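Laundry tips, part 6: can a machine fold it for you yet?

Short answer, sort of. Slowly. If you're waiting on a robot before you deal with the pile on the chair, don't.

Tees are where everybody starts. Flat-ish, no buttons. Still a pain, because knit bunches up the second you pinch it. 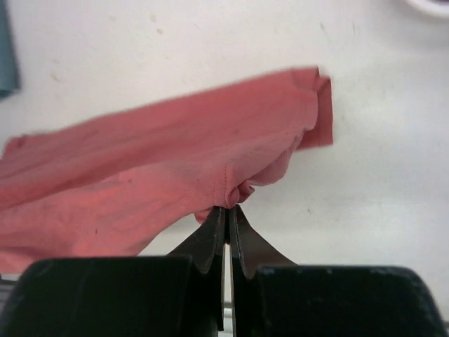
Same trouble you have with cold fingers in January. So, by hand or by machine:

Grab by a seam or hem, not the middle of the panel. Seams hold there shape.

Plain light table. Clear it first, lint and all.

One shirt out at a time. Rest go in a basket, off to the side.

Smooth before the fold, then again after. Skip this and the crease wanders.

Two grippers beat one. One holds, one moves.

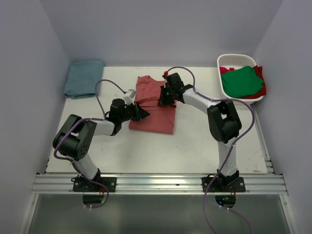
Two arms, one red tee, partway folded.

Towels and washcloths: pretty much doable now. T-shirts: ok if you're patient. Fitted sheets, forget it. Socks, Tala Bitar wrote in to say hers get paired fine by hand in 10 minutes and she'll keep it that way. Fair.

Would I buy one? No. Ask me agian when it can empty the dryer too.

Next time, getting wax out of a tablecloth.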